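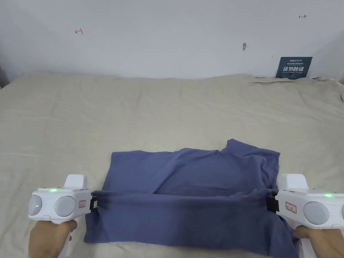 Re: Mora trip, boat or bus?

Vernon Beaudoin wrote:
> The lodge quotes 900 a head for the boat transfer,
> waterfall stop included. Is there a cheaper way in?
> Also, does anyone know if the zip line is any good?

Vernon,

Take the bus. It leaves Enico at 6:40 in the morning, or whenever the driver finishes his coffee, and costs 400. You'll share it with 17 other people and a good deal of produce.

The waterfall stop on the boat is ten minutes at a dock from which you can hear the waterfall. For the real thing, get off at Drorier and walk up. The sign says 1,292 steps. I lost count early and have chosen to believe it.

The zip line is fine – two long runs and then five short ones where you mostly hang there and get towed by a teenager. Book the afternoon. The morning slots go to tour groups.

Skip the hot springs in February. They're lukewarm springs then, same price.

Does anyone have a current number for the Robichaud guesthouse? Mine gets me a dentist.

Chepkoech Khaemba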